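Home | Day Trips | Where to Stay | FAQ | Contact

Questions I get about visiting Enholm

I'm Fares Sleiman and I've been taking small groups up to Enholm for years now, so my inbox is full of the same few questions. I've put my answers on one page and I add to it when something new comes up.

How do I get there without a car?

Take the Multik bus from the main station. It's slow and it stops everywhere, but the second half of the ride follows the lake and I never get tired of it! Sit on the left going up. Get off at the church, the stop after that is a long walk back downhill with bags.
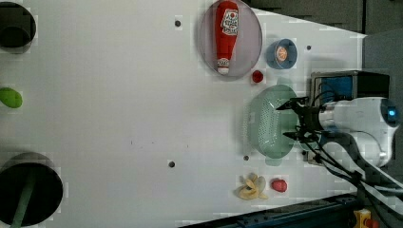 Can we go inside the old palace?

Partly. The ground floor and the gardens are open, the upstairs rooms are still lived in (lucky them) and you can't talk your way in, believe me, I've tried. Saturday is wedding day, so the front lawn is usually roped off by lunch. Go early, or go another day if you want that view with the fountains.

Where should we eat?

I nearly always end up at Khasawneh, up the steps behind the market.
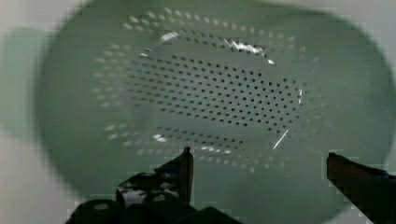

They don't take bookings for groups under 32, so for most of us it's a matter of turning up and hoping. The lentil soup is what I'd order, with extra bread, and if you're still hungry get the lamb.

Is it worth coming in November?

I love it then, but pack for rain. The boats stop running and some of the guesthouses close, though you'll have the old town pretty much to yourself and rooms get a lot cheaper.

Do you book hotels for us?

No, I send everyone to Unavgate, they handle rooms and airport rides. 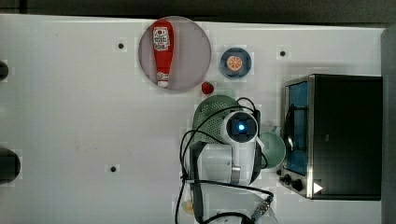 Tell them you're with my group and ask for the lake side. Their deposit is 200 per room and you get it back if you cancel at least 2 weeks ahead.

Can I bring my dog?

On the bus yes, in the palace gardens no.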